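How to Say Sorry After a Row (and Mean It)

Posted Nov 11, 2019 by Ok-hee Jang
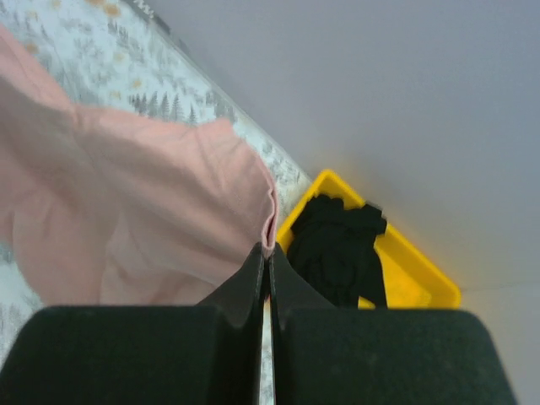

Most of us learned to apologise when we were small, usually with a grown-up's hand in the middle of our back, and I sometimes think we never got much further than that. We say the word, we wait for the other person to say it's fine, and then we feel a bit cheated when it plainly isn't fine at all. My husband and I spent the first years of our marriage in that state, rather like the two black tips up there, leaning in towards each other and almost meeting, with a narrow gap left between them. It's such a small distance, and yet you can live on either side of it for weeks! What follows is how we go about it these days, and I hope some of it is useful in your house too.

Before you start

Let yourself calm down first. I don't mean overnight (I've never believed that old rule about the sun going down, but I don't sleep well on a quarrel either). I mean long enough to wash up, or walk to the end of the road and back. If you need the time, tell the other person you're coming back, so that your going out of the door doesn't become the next thing to argue over.

Step 1. Work out what you're sorry for

Try to say it to yourself in one plain sentence. "I'm sorry I told your sister before I told you." If all you can come up with is "I'm sorry you're upset", you haven't found it yet, so keep looking. Write it on the back of an envelope if you're the sort who goes to pieces halfway through, as I am.

Step 2. Pick a decent moment

Please don't do it in the doorway with your coat on, or by text from the bus. Ask, "Can I talk to you for a minute?" and if the answer is "not now", take it kindly and ask when would be better.

Step 3. Say it, and then stop talking

This was the hardest one for me, because I'm a great explainer. I could give you a good 300 words on why I was late and how the traffic was at the roundabout, and by the end of them my poor husband would have forgotten I was meant to be apologising. Leave out "but". Leave out "if". If there really is something you'd like understood from your side, it will keep until tomorrow.

Step 4. Listen to the answer

You may hear more than you bargained for. Perhaps it was never the birthday dinner that hurt, and it was the three dinners before it. Let them get to the end, and don't correct the small details, even when you're quite sure it was a Thursday.

Step 5. Ask what would help

Sometimes it's a hug, and sometimes it's you ringing your mother and putting things straight. Last September it was me sitting down to do the household bills I'd been putting off all summer, and I can tell you that did far more good than flowers would have.

If they aren't ready to forgive you

Then they aren't, and you can't hurry them along. Carry on being kind in the ordinary ways, make the tea, ask how the day went, and try not to keep checking their face for signs. Asking "are we all right now?" every hour mostly puts the work back on the person you've hurt. Give it a few days, and then ask once, gently, whether there's anything they'd still like to say.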